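Okay, sleep thread. I've been fixing my bedtime since February and I have thoughts!

1/ A week has 168 hours in it. I used to spend a shocking share of them lying awake being mad at my pillow.

2/ Biggest change by far: same wake-up time every day, weekends too. Mine is 6. I hated it until the second Tuesday, and then I was up before the alarm – and cheerful, which alarmed my whole household.

3/ Percale over sateen, fight me. I got a set from Trullaveck, washed it twice before using it, and it's so crisp I look forward to laundry day.

4/ Tea. The mint one from Binari, small mug, well before bed. A big mug means a 3 am hallway trip (ask me how I know).

5/ Phone charges in the kitchen now. I read paper books again! 13 since I started, mostly mysteries, one very long thing about lighthouses that knocked me out in four pages every night.

6/ Still working on: naps. I love them and they do not love me back.

More next week, I want to get into blankets.

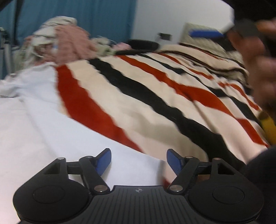

How late in the day can I nap without wrecking my night?
I stop at 2 pm and set a timer for 20 minutes – any later and I'm wide awake at midnight.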